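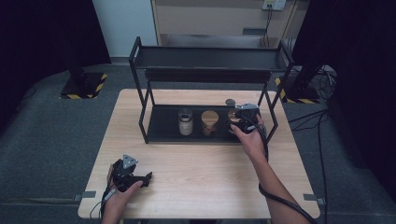
Teaching a Robot by Showing

A robot arm does not know what a jar is. It does not know that a jar should stand upright, or that a lid goes on the top. It has motors, and each motor turns by the amount a computer tells it to. Someone or something has to work out those amounts.

For many years, that someone was a programmer. The programmer typed a list of positions: move to this point, close the jaws, move up, move to that point, open the jaws. A list like this works well in a car factory, where each part arrives in the same spot every time. It works badly in a kitchen. If the jar is moved the width of a finger, the robot closes its jaws on air.

Another method is to show the robot what to do. A person does the task, a computer records it, and a program learns from the recording. One turn at the task, from start to finish, is called a demonstration.

Three ways to give a demonstration

1. Moving the arm by hand. The person takes hold of the robot arm and pushes it through the motions. Sensors in the joints record how far each joint has turned. The name for this is kinesthetic teaching. "Kinesthetic" means having to do with the feeling of movement.

2. Remote control. The person stands away from the robot and steers it. Some systems use joysticks. Others use a second, smaller arm, and the big arm copies whatever the small arm does. The name for this is teleoperation. "Tele" comes from a Greek word for "far."

3. Handheld grippers. The person holds a tool with two jaws, like the jaws at the end of a robot arm, and does the job with it. The arm itself does not have to be in the room. For jobs that need two hands, the person holds two grippers, one in each hand.

The third way is often faster than the other two. A robot arm is heavy, and steering one from a distance takes practice. A handheld gripper moves as fast as the hand that holds it.

Why not use bare hands?

A human hand has five fingers and can bend in many places. A simple gripper has two jaws, which open and close. If you picked up a jar with your fingers, the recording would be full of movements that the gripper could not copy. When you use the gripper, you are limited in the same ways the robot is. You cannot roll a lid between your fingertips. You have to find a way to do it with two jaws, and the robot can then use that way too.

What gets recorded

The computer needs to know three things at each moment:

Where the gripper is.
Which way it is tilted.
How far the jaws are open.

There is more than one way to find the position. Some systems put markers on the gripper and watch the markers with cameras. Other systems put a camera on the gripper and work out its movement from how the view changes.

Pictures are recorded as well. A camera worn on the head sees the table much as the person sees it. The pictures matter because the robot will later have to decide what to do by looking.

A sample job: jars and a rack

The Andomville workshop uses a small metal rack with two levels. The lower shelf has three round holes in a row. The job is to set a small glass jar in one of the holes so that it stands straight. There are also small caps and other little objects to pick up and place.

Setting a jar in a hole sounds easy. In robot terms it has several parts. The gripper must come in under the upper tray without bumping it. The jaws must close firmly enough to hold the glass and gently enough not to knock it over. The jar must be lined up with the hole before it is let go. A mistake at any step spoils the steps after it.

The table is clamped so that it does not slide. A table that shifts in the middle of a demonstration makes the recording harder to use.

How many demonstrations?

One is not enough. If the robot has seen the jar in a single place, it learns a single path. The workshop records 52 demonstrations of the jar job. Between demonstrations the objects are moved, so the jar may start on the left, on the right, closer, or farther back. Each demonstration lasts 15 seconds or less. Longer ones are checked for mistakes.

The check is done with a program called Statero. It plays the recording back and draws the path of each gripper as a line. A good path is a fairly smooth line. A path with a sudden jump usually means that the computer lost track of the gripper for a moment. In one batch, 19 recordings had a jump in them and had to be done again.

What the robot learns

The learning program is given the pictures and the movements together. It looks for a rule that connects them: when the picture looks like this, the gripper moves like that. It starts with poor guesses. Each guess is compared with what the person did, and the rule is changed a little to make the next guess closer. This is repeated many thousands of times.

Afterward, the rule is tried on a real arm. The jar is put somewhere new and the arm has to work out the movement by itself. When it fails, people look at where it failed and record more demonstrations of that part.

Words to know

Demonstration: one complete showing of a task.
Gripper: the part of a robot that holds things.
Joint: a place where a robot arm can turn or bend.
Sensor: a device that measures something, such as angle or force.
Teleoperation: steering a machine from a distance.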